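Reference > Law and policing > Oversight > Critical incident review

Print this page | E-mail this article

Critical incident review

A critical incident review is an administrative inquiry into a death or serious injury that occurs during police contact. It is separate from any criminal case and from any civil suit brought by the family. Its purpose is to establish whether department policy was followed and whether the policy itself was adequate. The findings may lead to discipline, retraining or a change in written orders, but they do not decide guilt.

Opening a review

In most departments a review opens automatically when an officer fires a weapon at a person, when a person dies in custody, or when a vehicle pursuit ends in a death. Other events may be referred by the chief or by a civilian board. The officers involved are usually placed on paid leave while first statements are taken.
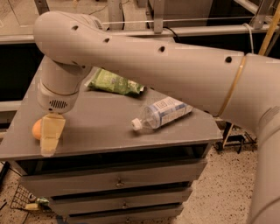 The first stage is the collection of records. These include dispatch audio, radio logs, body camera files, medical reports and the training history of each officer. Under the Ivembridge rules, records must be secured within 12 hours of the event, and each transfer of a file must be signed for. The Clumport rules set no time limit and leave the matter to the shift commander.

Compelled statements

An officer may be ordered to answer questions as a condition of employment. In the United States, a statement obtained under threat of dismissal generally cannot be used against the officer in a criminal trial. For this reason reviewers and criminal investigators work in two separate teams, and compelled statements are kept from the criminal team.

Composition of the panel

Panels differ widely. Ivembridge seats three sworn members and two civilians, with a civilian in the chair. Clumport uses sworn members only. Faramlow adopted a mixed panel in September, after a dispute over the Zakharchenko review, in which the full report had been withheld and a short summary released in its place. 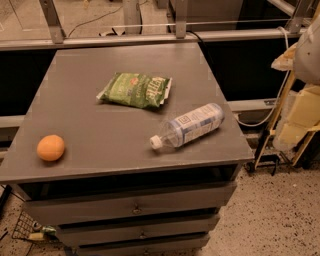

Halfdan Ketilsson told the Faramlow hearing that a civilian seat means little if the person in it sees the file only after the sworn members have agreed on their findings. The adopted text gives all panel members access to the file on the same day.

Publication

Disclosure depends on state law and local contract terms. Some departments publish the full report with names removed; others release only the finding. The Ivembridge archive holds more than 300 pages on its longest case, including the dissent written by Shiuli Kumarasinghe.

Last revised 12/31/19

Related articles
Civilian review board
Compelled statement
Duty to render aid
Police pursuit policy
Use-of-force continuum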